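Dec 7, 2024
By Nikau Partington

BRELLHAM SOFTWARE APARTMENT OPENS ITS DOORS TO THE PUBLIC, WHO MOSTLY ASK ABOUT THE CLOCK

Yammine Robotics welcomed 226 visitors to its Brellham office for the company's first open day, giving neighbors, students and one very patient school bus driver a chance to look around the simulated apartment in which its household software, Nukano, learns to find and put away other people's belongings.

The apartment has a bed, a dining table and a view of a lawn. It has no address, and the company reports that the rent is excellent.

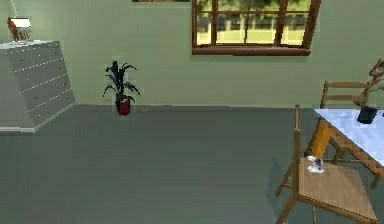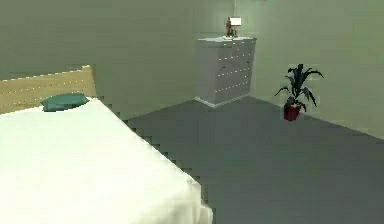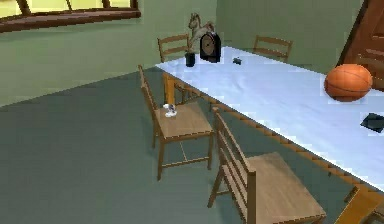

Views from the Nukano practice apartment, open day session.

"We were worried that people would come expecting a metal butler with a tray," said Nabil Smadi, who leads the Nukano team. "What we had to offer was a room on a screen and a long talk about where things belong. They stayed for the talk. I'm still a little shaken."

Visitors took turns at four stations set up on the ground floor. At the first, they typed a household request in their own words and watched the software break it into steps. The company had prepared for "tidy the dining room" and "bring me the clock." It had prepared less well for "make it look like my mother-in-law is coming," which was entered by three separate people before lunch and which Nukano answered each time with a polite request for more information.

The second station dealt with the question of what counts as out of place. A basketball on a dining table seems an easy call until a roomful of parents starts discussing it. Staff asked each group to vote on where the ball should go, then compared the result with the plan Nukano had drawn up. The software favored the floor near the bedroom wall. The public favored "outside," a location that Nukano does not currently offer.

At the third station, guests moved a viewpoint through the rooms by hand, using a game controller. The aim was to show how much of a room goes missing when a chair or a table edge gets in the way, and how often a program has to go and look again from somewhere else. Younger visitors were quick at this. Several adults spent their turn facing a wall and asked that it not be recorded.

The fourth station was coffee.

Yammine built the apartment because practice in real homes is slow, and because real homes have owners. In simulation, a failed attempt can be reset in seconds with no apology and no broken lamp. The team ran 1,521 practice errands in June alone, a figure that Smadi describes as "more tidying than I have done in my life, and I include college." Results from the simulated rooms are then checked at the company's Tokberg workshop, where gravity is less forgiving.

The company was frank about what Nukano can't do yet. It has trouble with small objects that sit close to larger ones, and with any request containing the word "nice." It will sometimes plan a sensible route to the wrong piece of furniture and carry it out with great confidence. One afternoon group watched it search the bedroom thoroughly for an item that had been listed as being in the dining area. The group applauded anyway, and the engineer on duty asked that this be noted.

Written feedback was collected at the door. Some 200 cards came back, most of them kind. The commonest question was when a version would be available for the home, to which the answer is that there is no date. The second commonest was whether the decor could be changed. Of the cards, 29 had something to say about the green walls, and the company has passed these on to the person who picked the color, who is also the author of this release and stands by it.

"I'd call it a good day," said Smadi. "People saw it work, people saw it get things wrong, and a nine-year-old found a bug we'd been chasing for weeks. We've offered her a sweatshirt. She has asked about salary."

A second open day is planned for June at the same address, with longer sessions and more chairs for visitors. School groups may request a morning visit by writing to the front desk at Yammine Robotics, Brellham. Requests concerning mothers-in-law are under review.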